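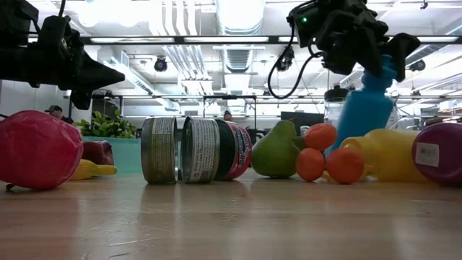 Varneo Grocery Set, README for the two-arm recordings

Hi, and thanks for downloading! I've been putting the Varneo two-arm kit through its paces for a review, and this folder is what I saved from the grocery sessions so you can judge the kit for yourself. I picked groceries because they're annoying in all the right ways. A bottle like the bright blue one hanging at a tilt from the gripper is a much better test than a stack of foam blocks, and cans lying on their sides love to roll. If you're thinking of buying the kit for packing or sorting work, start with this set and skip the block-stacking clips on the sales page.

What's in the folder

There are 76 episodes, split between the side camera and the head camera. Each one has the video, the joint positions for both arms, and a short text file with my notes (typos included, sorry). Stills are pulled out separately, roughly 2,000 of them, so you don't have to download the big files just to see what the table looked like.

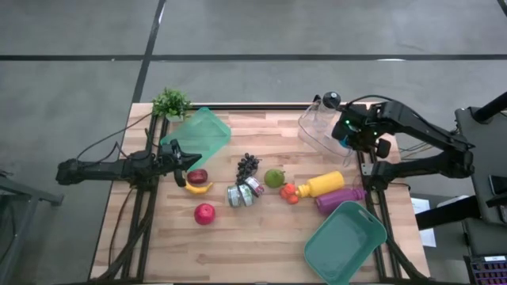
Head camera, both arms over the table, teal basket at the lower right corner.

The head view is the one I'd start with. You get both grippers and the whole tabletop, and small stuff like the lime and the apple is easy to pick out. The side view is better for judging height, but the arms block it a lot.

What I think of the kit so far

I like it! Setup took me most of a Tuesday, and the printed guide from Varneo is clear right up to the cable section, where it gets vague. Leave yourself plenty of slack on both arms. The grippers have only 2 fingers each, which I thought would bother me more than it did. Round fruit is fine once you slow the closing speed down. Grapes are still a pain, and I don't have a setting I'd recommend for them. 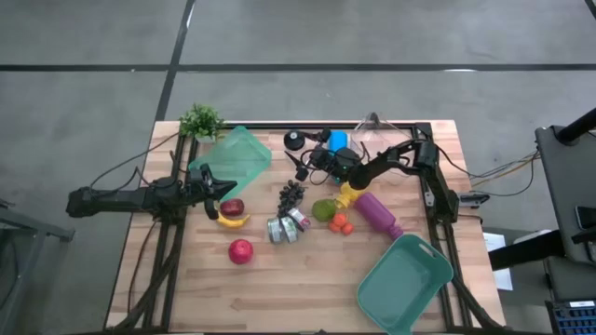
The other thing I'd change is the software. Zadelex makes the recording tool that ships in the box, and it names every file by start time, so I renamed everything by hand. If you spot a note that doesn't match its video, that's my fault and I'd love to hear about it.

Known problems

Objects are not reset to the same spots between episodes, so don't count on fixed positions.
Shiny can rims sometimes throw off the depth values.
The Clokthorpe export script skips the notes files. Copy those over yourself.

Use and sharing

Free to use for anything, including paid work. A mention is nice but not required. The next batch should go up in December, with the slower gripper settings as the default.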